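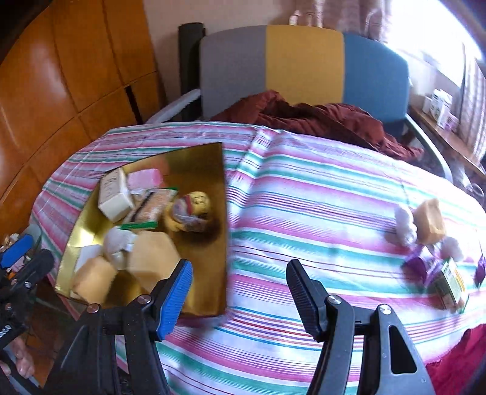
Le guide de Vorthorpe est sorti, et je l'ai lu en entier

Ça y est, la version de juillet du guide de bonnes pratiques de Vorthorpe est en ligne ! Je l'attendais depuis le printemps, j'ai fait du café et je me suis enfilé les 59 pages d'une traite (bon, j'ai sauté l'annexe sur les formats d'horodatage, je l'avoue). Pour ceux qui n'ont pas suivi, il s'agit du document que plusieurs équipes utilisent comme base commune pour enregistrer des manipulations avec des pinces tenues à la main, chez des particuliers, sur leur propre table, avec leurs propres affaires.

Ce qui change le plus, c'est la durée. Une session ne pourra plus dépasser 45 minutes sans vraie pause, pince posée et enregistrement coupé. L'ancienne version parlait d'une « durée raisonnable », et chacun comprenait ce qui l'arrangeait... J'ai tenu ce genre de pince assez longtemps pour savoir que le poignet fatigue bien avant la tête, et les gestes s'en ressentent.

Deuxième gros morceau, la vie privée. Les personnes qui vivent dans le logement doivent donner leur accord par écrit, même si elles ne font que passer dans la pièce. Les courriers, ordonnances et photos de famille sont à retirer avant de commencer. Par contre, et ça me fait plaisir, le guide demande de laisser le reste du décor tranquille : la nappe, le plaid sur le canapé, les bricoles sur le rebord de fenêtre. Une maison trop rangée donne des données trop propres, tout le monde s'en plaint depuis des années.

Il y a aussi une page sur le tri d'objets, avec une consigne que je trouve très bien vue : mélanger les rigides, les mous et les emballages brillants dans une même session, et ne pas ranger les ratés à la poubelle. Une prise manquée se garde et s'étiquette comme telle. Chez Ondow, ils le font déjà, et leur outil de relecture a même une touche pour ça.

Côté chiffres, Vorthorpe dit s'être appuyé sur 3967 enregistrements relus à la main, provenant de 254 foyers. J'aurais aimé savoir comment ces foyers ont été choisis, le texte passe là-dessus en une phrase — dommage, parce que le reste est plutôt carré.

Et qui suit ? Skikico annonce l'appliquer dès la rentrée. Khondokar se donne jusqu'à la fin de l'année, avec une réserve sur l'éclairage : le guide déconseille le plein contre-jour, et eux veulent conserver des prises face à une fenêtre. Je suis assez de leur avis, le soleil de 16 heures existe aussi dans les vrais salons.

Le guide reste volontaire, aucun label ni contrôle n'est prévu pour l'instant. Les remarques sont ouvertes jusqu'à la prochaine révision, via le formulaire en bas de leur page. J'ai déjà envoyé la mienne sur les nappes qui plissent (si, si, c'est un sujet), et si vous enregistrez à domicile, envoyez les vôtres !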